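June, bench notes, finish trials, Matheson tabletops

Picking up from the last entry. Open question was whether the waterborne topcoat ambers less than the hardwax oil on pale stock, and whether the soap finish is worth carrying into the next round at all. Ursina wants a recommendation for the Lamton order before the sanding room is booked again.

Humidity in the finishing room was higher than I like when I started at 8:40. Ran the dehumidifier until the logger settled and did not open the waterborne can before then. Batch of topcoat is the one Euan brought back from Kelinport, lot 514. Strained it through a fine paper cone. A few gel bits in the cone, all from the rim of the can. Wipe the rim before closing, please.

Sample prep, same for all boards:
Sanded 120, 150, 180 with the grain. Vacuum, then damp cloth to raise grain. Left to dry, then 220 by hand with a cork block. No steel wool anywhere near the waterborne boards. We had black dots in the spring set and I still think that was wool fibers.

Board set A, hardwax oil. Two thin coats, white pad, buffed off at 15 minutes. First coat went on too heavy on A3 and it was still tacky the next morning. Took it back with a pad and a little fresh oil, then buffed dry. Color shift is immediate and obvious on all of A. Warm, a bit yellow at the end grain. Peiyu likes it. The customer asked for "as close to bare as possible," so liking it does not help us much.

Board set B, waterborne matte, thinned 5 percent. Three coats, scuffed with a worn 320 pad between coats. First coat raised the grain again in spite of the water pop. Second coat flat. Third coat flat except B2, where I went back over a lap that had already started to set and left a ridge. Visible only in raking light. B2 stays in the set as the bad example but should not go to anyone outside.

Board set C, soap. Four applications, wiped back each time, light 320 between. Looks and feels very good on day one. Water drop test at 10 minutes left a ring on every board. Re-soaping lifted most of the ring on C1 and C4. Fine for a kitchen where somebody wants to look after it. Wrong for a cafe.

Abrasion: Alistair set up the rub tester with the gray pad and the same weight as last year. Stopped at 2,000 strokes. A dulled evenly. B polished up slightly, which reads as a shiny stripe at low angle. This is the one real mark against B. Could be hidden by going from matte to satin, but Lamton has signed off on matte. C was down to bare wood well before the end and I pulled it early.

Heat: mug of boiled water, 10 minutes, no coaster. A faint, gone the next day. B no change. C ring, as expected.

Stain panel, one hour under watch glass: coffee, red wine, mustard, olive oil. Mustard marked A and C. B took a very light yellow from the mustard that faded by the window. Coffee only marked C. I have not run vinegar and will not until the new watch glasses turn up.

Sheen readings are in the shared sheet, tab 7. The meter was reading high before lunch. Alasdair recalibrated it on the black tile and I repeated all of B. Ignore the first column.

Note on light. The overhead tubes make every pale surface look pink, and the two of us comparing boards at the bench kept disagreeing on which was warmer. Moved to the north window and we agreed right away. From now on color calls get made at the window, with the gray card next to the board, before 4 pm.

Also for the defect log: small surface marks are easy to lose where the figure is busy and easy to find where the grain opens out into long arcs. Inspect the calm areas first, then turn the light low for the rest.
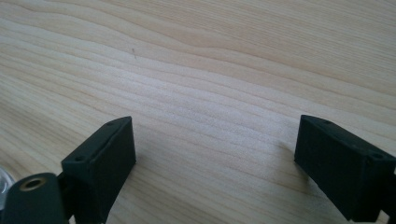
Pale wood top. Small dark speck or short scratch, slightly left of center toward the upper part. Grain tightens into ripples lower down.

For a mark of that sort the order is: fingernail first, then damp swab, then 320 on a small block along the grain if it still shows. Do not spot sand through a finished surface with the 220, it leaves a halo that takes the whole board to fix.

Recommendation as it stands: B for Lamton, three coats, thinned as above. A as the fallback if they object to the rub stripe. Drop C from commercial work and keep the recipe on file.

To do:
Repeat rub test on B with a white pad, same weight.
Ask Peken for the data sheet on the hardener. The one in the binder is for the old version.
Make two spare B boards to replace B2.
Put A1 and B1 half under foil on the south sill, check in September.
Order paper cones, fine.
Euan to confirm pot life with hardener added. I have been throwing it out at four hours and that may be wasteful.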